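Cororside Quilt Guild
Minutes of the regular meeting, April 2025

We had a lovely full room, and Svatopluk Brabec opened by thanking everyone who brought bars and lemonade. The October minutes on the Penry retreat were finally approved, with the spelling of Ferner put right.

Raffle quilt. The Flying Geese top is together at last and it's a beauty! We still need 40 geese for the border, in the blues please, and up to 8 people can sew at the Koltport hall if you bring your own extension cord. After a good long chat about wool or cotton batting, cotton won on a show of hands.

Money. The account stands at $2,560. It was moved, seconded and carried to spend $60 on backing fabric.

Memory quilts. Several members would like a class on T-shirt quilts, and there was much happy talk about stabilizer, stretchy knits and how wide to cut the sashing. Agreed to hold it after the raffle quilt is bound.

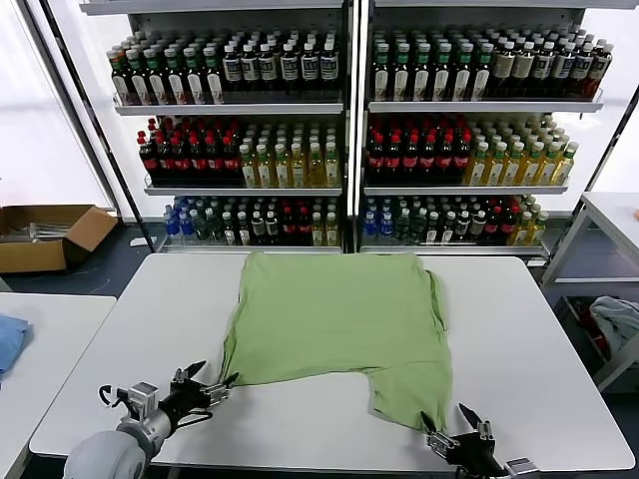
Svatopluk asked whether the class could cover hand quilting as well, as his machine doesn't care for knits, and this was added to the plan.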